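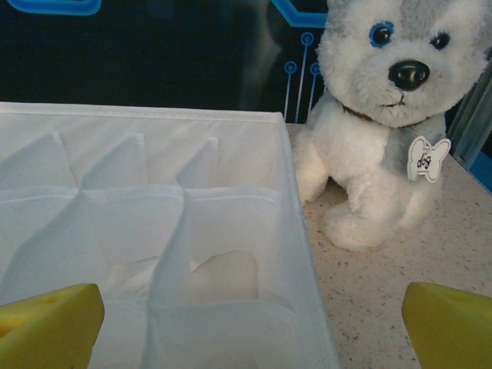 November 11, 2023

Garage day. I got out there after breakfast and stayed until the light went, with a break for soup. Zeyu Zeng came over before lunch with the spare cable clips and his own coffee.

The job is still the same one I have been stuck on since April, which is getting the arms to put small things away in the white fabric organizer. The cells are small and square and the cloth is thin. It folds and creases wherever it likes. A rigid bin would be easier, and I have one on the shelf, but the drawers in the house all have fabric ones in them and I want the thing to work with what we own.

Started by redoing the wrist camera settings. I had the exposure too high last week and the white cloth washed out so badly that the dividers disappeared. Brought it down in small steps until I could make out the fold along the top of the long divider. The shadows inside the cells help more than I thought they would. The husky stays on the table next to the organizer. I use its nose and eyes to check focus, and my daughter likes to ask how the dog did.

Zeyu thinks the yellow fingers are too chunky for this. He may be right. They are fine on blocks and bad on anything that has to go down between two walls of cloth. I printed them thick because the first pair snapped at the screw hole. He offered to draw a narrower pair with a metal pin through the base, and I said yes before he could change his mind. He wants to print them at his place, on the Mivitz, because mine has been leaving gaps in the top layers.

After lunch we took the organizer off the table and went to two-arm work for a while. The arms sit on the same aluminum rail, and I have never been happy with how close they are when both reach for the middle. I set a slow speed and ran the approach by hand first, one arm and then the other. 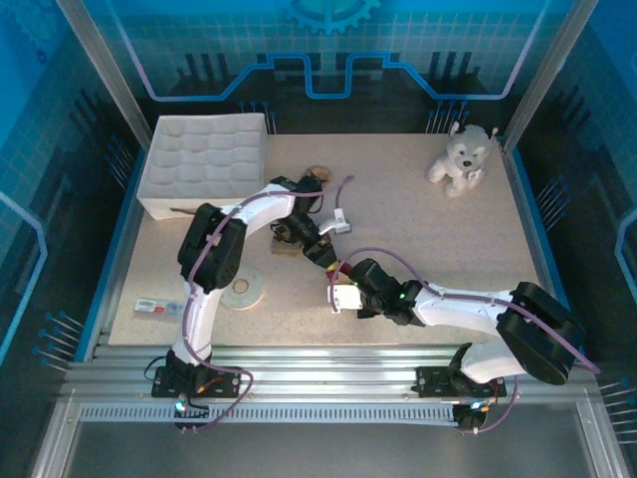
The right arm behaves well now that the shoulder bolts are tightened. The left one still has a little play at the elbow. I can feel it if I push on the upper link with a finger. I ordered a bearing from Magbanua and paid for it out of the hobby envelope, so that is the end of the envelope until next month.

The cables need a better route. They loop up over the arms and I keep worrying that one will catch. Zeyu clipped one of them twice and it came loose twice. The clips are made for something thinner. I will try fabric ties tomorrow.

He also asked why I bothered with the printed walls. I told him the bare plywood was giving me trouble with glare, and I liked the blue. Both are true. He said it looks like the inside of a video game.

Log is at 1,000 runs as of this afternoon. I had said I would stop and look at everything properly when I got there, so I copied the folder to the Sondo drive and wrote the settings on the inside cover of the notebook. The next mark is 2,000 and I am not going to hurry to it. The bearing comes first, then the new fingers, then back to the organizer.

Swept up, shut off the power strip and brought the coffee cups in. My back is sore from leaning over the rail. Need to look for a taller stool.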